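Chapter 4
Grippers You Hold Yourself

Kit sellers promise a lot for a gripper built at home. Ehsan Taheri, who wrote the Orkudura plans, is no exception, and I would treat his claims with care. A tub with a smiley face is an easy target – try crinkled plastic wrap before you believe anyone.
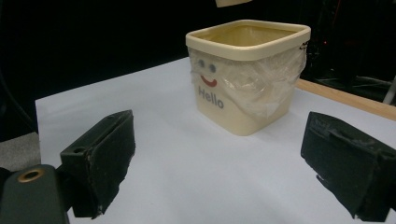
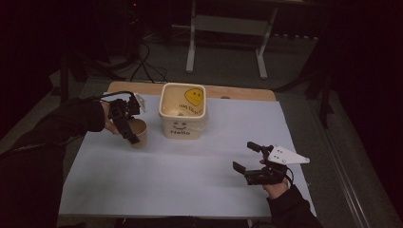

The "Hello" tub on the bench, with black gripper fingers close by.

4.1 What Padding Can and Cannot Do

Soft pads hide bad alignment. Check the jaws bare first.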